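"I still fold the awkward ones"

The laundry at Skarngate starts at five in the morning and the first hour is all noise. The shift supervisor has worked there long enough to remember when every piece that came off the dryers was folded by hand, and she agreed to talk on her break, at a bench outside the loading door, on the condition that we left her name out of it.

The plant is run by Dehghan, which washes for clinics, aged care homes and a couple of hotels. On a normal weekday it puts through 3,000 pieces. The flat work, meaning sheets and towels, has gone through a machine for years. Garments were always done by people.

"Sheets are easy. A sheet is a rectangle," she says. "A patient shirt has sleeves and ties and it comes out of the dryer in a ball. You pick it up and you have to find out what you've got."

Last year the company brought in Urkoro, a two-armed folding station, to take on some of the garment work. There were 56 people on the floor at the time. She says the first thing they asked was the obvious one, and the answer they got was that no jobs would go but that people who left might not be replaced. Four have left since. Two were replaced.

"So you can work that out for yourself," she says. She doesn't sound angry about it. She says she would have liked the manager to put it in writing.

The early weeks were slow. The station was given plain white garments only, one at a time, with someone standing by. Her own numbers from that period are in a notebook she keeps in her apron. On its best day in the first month it finished 1,439 pieces over two shifts, and a good number of those were pulled out and done again.

"It would get one side nice and square and leave the other side in a lump. You'd see it sitting there and your hands wanted to go in and fix it. We had to be told to stop doing that."

She was one of three folders sent for training on Curalen, the software that logs what the arms do and flags the pieces that fail. It took two afternoons. Now part of her day is spent at a screen, marking folds as good or bad, and she gets a slightly higher rate for those hours. She had to ask for it.
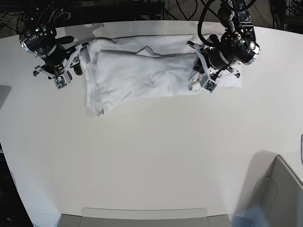 What she notices most is her shoulders. After 19 years of folding she used to go home and put a heat pack on the right one before she made dinner, and she hasn't needed to as often. The company physio is pleased. She is too, though she says the screen has given her a sore neck instead and she has asked for a better chair.

The other change is the talk. Folders used to stand four to a table, facing each other, and they knew whose daughter was sitting exams and whose car was at the mechanic's. With fewer people at the tables and the rest spread out, that has thinned.

"We've got a group chat now. It's mostly pictures of dogs."

Some of the younger staff like the new work better and have told her so. One older folder refused the training and was left on hand work, where there is still plenty to do. Anything with ties at the back goes to the tables, and so does anything torn, dark or very small.

"I still fold the awkward ones," she says. "I'm quicker than it is on those. On the plain ones I'm quicker as well, but I can't do it all night."

A second station is planned for August, and management has asked the floor where it should stand. She wants it near the dryers, so that the trolleys don't have to be pushed past the tables. She has drawn a plan on the back of a roster and handed it in, and she is waiting to hear.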